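Wednesday, late

Judo at the Jornwood hall tonight. Fewer of us than last week, so everybody got more mat time. We spent the first half on breakfalls and the second on hip throws. I still step in too shallow and end up pulling with my arms. When I bent my knees first, it went better.

My left wrist is sore from Monday's grip work. I taped it and did no gripping drills on that side.

Skipping rope at home before class: 700 turns, in sets with a short rest between. I wanted 785 to match my best from the summer but my calves were tight. Did 300 slow squats over the day instead of all at once.

The new Okent jacket is stiff and the sleeves are a little long. I'll wash it again before I decide about the smaller size. The old Mastus one is fine for drills but the collar is going.

Grading is in September. I have to show five throws and two hold-downs, and the weak one is the sweeping hip throw. 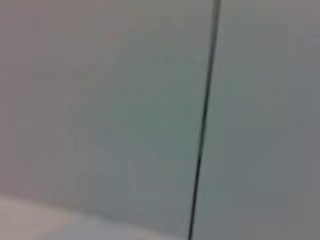

For next week

- Entry step for the hip throw, slow, both sides
- Rope, 600 turns, no more until the calves loosen up
- Pay the hall fee

Recent entries
Sore ribs and a short class
First night back on the mat
Washing a new jacket
Notes on hold-downs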